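Hudia and the 25 demos

I've spent a couple of evenings with the Hudia write-up, the one everybody in my feed was passing around in August. The claim is that a two-armed robot can learn to clear a table after a meal from 25 human demonstrations, provided those demonstrations are chosen by their scoring method and not just collected in bulk. Food scraps, cups, chopsticks, a dish rack. I wanted to like it. I still sort of do. But I don't think the result says what people are saying it says.

Two views of the setup, the whole table and then close in over the rack:
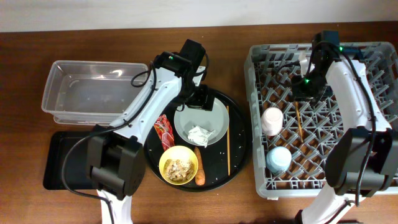
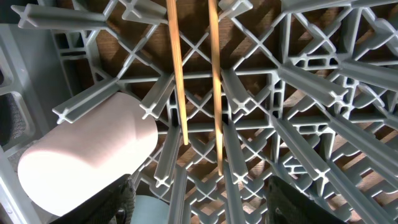 What the method does

The short version, for anyone who skipped the paper. You record a big pile of teleoperated runs. A small model then scores each run on how much it disagrees with the runs already picked, and you keep adding the most useful one until the score flattens out. They call the selector Jarar. Then you train an ordinary imitation policy on the runs that survive. The policy sees an overhead view plus a view from the wrist, and it outputs joint positions for both arms.

None of that is strange. Picking your data carefully is an old idea and a good one. The headline is that the picked 25 match the full pile on the table-clearing task, and that this makes the whole thing cheap.

Cheap for whom, though? To pick 25 good runs you first need the pile. Somebody sat there and drove the arms through every one of those runs. The selection saves training time, and training time on a policy this size was never the expensive part. If the method told you which demonstration to record next, before you recorded it, I'd be a lot more excited. There is one paragraph about doing that in the future work section, and it reads like it was written at 2 in the morning.

The chopstick problem

Look at what they chose to score. A task counts as done when the item is "in the rack." For a cup, fine. A cup upside down in a dish rack is pretty much where anyone would leave it. Chopsticks are a different story. In the first picture there's one lying diagonally among the pegs. In the second there are two, upright and nearly parallel, standing in the open cells. As I read the scoring rule, both of those are full marks.

I think they are very different skills. Laying a stick on a rack full of tines needs you to be over the rack and open your fingers. Standing one up in a particular cell needs the angle right and the tip right. If you lump those together you can get a lovely success rate out of a policy that has mostly learned the first one. The paper doesn't split them. I went through the appendix twice looking for it.

Same complaint about the food. There's a yellow bowl with something in it, there's a carrot, there are crumbs or rice on the platter. The text says "clears the table" over and over, and then the results table scores only the cups, the chopsticks and the napkin. So the carrot is set dressing, at least as far as the numbers go. I'd call it a rack-loading result and leave it there.

The baseline

Their comparison is against 25 runs picked at random. They did 5 random draws and reported the mean. With a spread like the one in their plot, 5 draws is thin. The best random draw sits very close to the Jarar line, close enough that I'd want to see error bars on both before I said anything about it out loud. The Jarar line comes from one training run.

I mentioned this to Thịnh Lò, who has trained more of these policies than I have, and he thought I was being a bit harsh. His point was that the worst random draws are really bad, and a method that reliably keeps you out of that hole is worth having even if it never beats a lucky pick. OK. I buy that. But then the claim should be about the bottom of the range, and they should show me the bottom of the range with more than one seed.

He also pointed me to the older Nair benchmark, where a plain length filter (throw out the slowest demonstrations) did most of the work that fancier selectors got credit for. The Hudia paper doesn't include a length filter. It would take an afternoon to add.

What I'd need to see

Separate scores for laid-down and upright chopsticks. A length-filter baseline. More seeds, on both lines. And a different rack, please. Every evaluation uses the same one, and I have a hard time believing a policy trained on so few runs hasn't picked up where those particular pegs are.

The Grascombe people are supposed to be trying a replication on their own arms, with 29 test layouts fixed in advance. I'll write it up when it's out. Until then I'm filing this one under promising, with the word "cheap" crossed out.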